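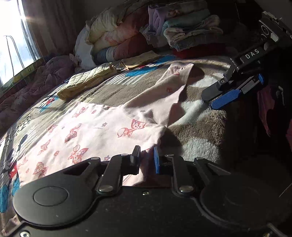 One mother told us in June that she'd stopped buying clothes for her youngest altogether, and could we please, please stay open through the summer, when her kids seem to grow out of everything at once. So that's where I'll start, with the answer: yes, we're staying open!

Hello again to everyone at the Adjei Fund. It's my turn to write the update on the Traltuvik clothing exchange, and there's a lot to squeeze in (I know you asked for one page).

We now have 129 families signed up across both sites. Penia is still the busier one by a mile, mainly thanks to the bus stop right outside the door. Omudham got off to a slow start and I was pretty worried about it in the spring. We moved the opening hours there from mornings to 4 p.m. so parents could come straight from school pickup, and it's a different place now. Some afternoons I can't get to the kettle.

Baby clothes pour in faster than we can fold them. What we never have enough of is anything for ages seven and up, especially pants, which get worn through at the knee before they can be passed on. We ran two mending evenings to see if we could save some of them, and 16 people came to the second one, more than we had chairs for. I'd love to make those monthly. The iron-on patches were a flop (they peel in the wash), so it's proper needle and thread from now on.

Money next. We're under budget on rent and over on hangers, storage bins and laundry soap. The secondhand washer at Omudham leaked and had to be fixed, and I've put that under equipment like you suggested last time. The receipts are in the folder with the spreadsheet. I haven't touched the winter coat money yet and would like to keep it back until October, if that's okay with you.

One thing I didn't get done is the family survey. I wrote it, it was way too long, and hardly any came back. The new version has 7 questions and fits on a postcard, and I'll send you the results with the next report. I also still owe you a quote for shelving at Penia. The first place never called me back, so I'm trying another one.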